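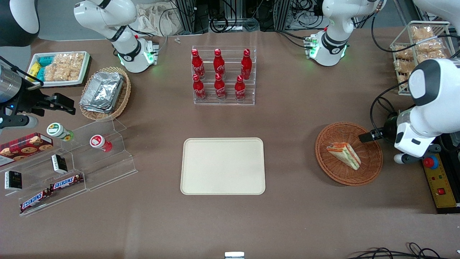 **What's the best way to keep bottles from tipping or sliding forward on a tiered acrylic rack?**

Put a thin strip of clear non-slip liner on each step and check that the table under the rack is level front to back. Most of the sliding I've dealt with came from the table, and the liner took care of the rest.

---

**Ticket:** Snack table, bottle rack and paper cover
**Site:** Corkdale, second floor break area
**Opened by:** Sadao Iwasaki
**Status:** Open (one item left)

**Entry 1**

Hi all, Sadao here. I look after the snack table at Corkdale and I've got a few complaints to log, so I'm putting them all in one ticket and you can split it up if that's easier for you.

First one: the bottles on the clear rack keep creeping forward. I set them up straight in the morning, two rows, labels out, and by lunch the front ones have bunched together and somebody's had to push them back. One went over on Monday. Nothing broke, but it rolled a good way and gave the sandwich basket a whack.

Second one: the brown paper on the table wrinkles. When it wrinkles, the rack rocks. I think these two are related but I'm no expert!

Third one: sandwiches drying out in the wicker basket. I love that basket, it looks great, but bread goes stiff along the cut edge if it sits in there too long.

**Entry 2**

Got the level out. The table drops toward the front, not by a lot, but you can see the bubble sitting well off the middle. Turned the front feet out until it came back to center (they were stiff, I had to use pliers on one of them). Put the rack back and left it alone for the afternoon.

Result: back row stayed put. Front row still moved a little, but I think that's people grabbing a bottle and nudging its neighbors on the way out. The acrylic is slick and there's nothing for the bottoms to hold on to.

**Entry 3**

Mwaipopo replied about liner. Their suggestion was the clear ribbed kind, cut a bit narrower than the step so it doesn't show. They sent over a roll, 300 mm wide, and I cut it down with kitchen scissors. Went on fine. Wipe the acrylic first with a barely damp cloth and let it dry completely, or the strip lifts at the corners. I know this because I did the first step without waiting and had to do it again.

Much better now. I bumped the table with my hip on purpose (well, the second time was on purpose) and the bottles stayed where they were.

**Entry 4**

Paper next. We'd been using a light brown paper from Curnau and it just doesn't lie flat after a day or two. I asked for something heavier and what came was a roll 800 mm wide, so it takes two lengths side by side to cover the table. My notes for whoever does it next:

- Clear everything off, including the white wire rack with the bagged snacks. I tried working around it and got a crease I couldn't get out.
- Roll the paper backward on itself for a minute before laying it, to take the curl out.
- Tape the underside only. Tape on top catches the baskets.
- Keep the join away from the bottle rack. Mine runs down the side where the white snack tray goes, and the tray covers most of it.

It's a bit more work than the old stuff but I like it a lot more. The beige tray in the middle sits dead flat now, where before you could spin it with one finger.

**Entry 5 (Thursday, December 27, 2018)**

Quiet week, so I had time to move things around. The rice crackers and the little packets stay together in the white tray on the left, and the bagged snacks stay on the wire shelves on the right. I tried swapping them and got three people asking me where the crackers were before ten o'clock, so back they went.

I'm also leaving the beige tray clear between servings. People were parking cups on it in August and it got a sticky ring that took ages to scrub off.

Fidov asked me to confirm that items one and two can be closed. Yes please, close both. Rack is steady, paper is flat, nothing has fallen over since the liner went in.

**Entry 6**

Still open: the sandwiches. I've tried fewer in the basket at a time and topping up from the fridge, and it helps, but the last one out always looks a bit sad. I'd rather keep the wicker than switch to a plastic box. Does anyone have a lid or a cloth that fits a round basket? If there's something in the Mwaipopo catalog, send me the page and I'll measure ours before I order.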